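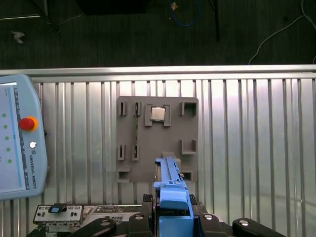
Robotic Assembly and Disassembly, Unit 6
Handout: Reviewing the Clondent bench kit for computer service work

Read this before the January lab. Bring it with you, because the worksheet refers to the section numbers.

1. What the kit is

Clondent sells a set of parts for teaching a robot arm to handle computer components. It does not include the arm. A buyer gets printed fixture plates, a set of fingertips for a two-finger gripper, a starter program and one year of support from the reseller, Jonutow. Our lab runs it on a Universal Robots arm.

The vendor pitches the kit at small repair and recycling shops. Our question for this unit is narrower: does practice on a fixture carry over to a real machine?

2. The fixture plate

The plate holds a processor and a memory module in known positions. Slotted holders take the two ends of the module, and square brackets take the chip. Because the plate is fastened down, its position only has to be taught once per session.

Things to check when you review a fixture of this type:

Does the holder grip the part the same way a real socket does?
Can the fingers reach the part from the angle they would use in a computer?
What happens if the part is set down a little crooked?

On the second point the plate does well. On the first it does less well. A printed slot lets go of a memory module with a light pull, and a DIMM slot on a motherboard has latches that must be opened first. Write this down as a limit of the kit – it comes up again in section 4.

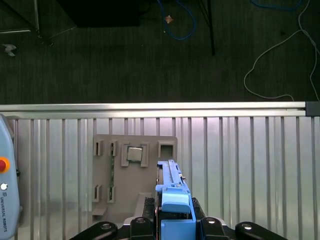 3. Fingertips and grip

The vendor rates the fingertips for 4000 grip cycles. We have not tested this. Jonutow sells replacements in packs of 3, and Flumetti makes a compatible tip that is longer and a little softer. Either may be used in the lab, but do not mix them in one run.

Set the grip force to 80 on the kit's own scale for memory modules. The scale has no units, which the review should mention. For processors, start lower and raise it in small steps. Hold the chip by its edges and keep the fingers off the contacts.

Speed matters less than students expect. The starter program moves slowly near the plate, and most of the time in a cycle is spent on the last bit of travel. Leave that setting alone for the first lab.

4. Moving to a real computer

The second half of the lab uses an open desktop tower. The tower differs from the plate in three ways that affect the program. The walls of the case limit where the gripper can go. Cables move when touched, so their position cannot be stored. And sockets have levers and latches that need their own steps.

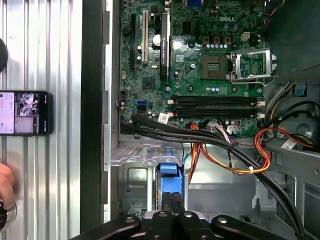 Figure 3. Dell desktop with the CPU socket open and the memory slots empty.

Plan the path over the memory slots before you plan the path to the socket. Check every path against the cable bundles by hand, with the arm at reduced speed. The emergency stop on the pendant must be within reach of one team member at all times.

5. Cost and service

The quote we were given lists the kit at 1000 dollars, without the arm or gripper. Extra plates are priced separately. Support is by email. Conceição, the competing kit covered in Unit 7, costs more and comes with a latch-style memory holder.

6. To hand in

One page per team. State what the kit is suited for, what it leaves out, and whether you would buy it for a shop that handles mixed desktop models. Attach your run log, including failed grips. Reviews with no failed grips listed will be returned.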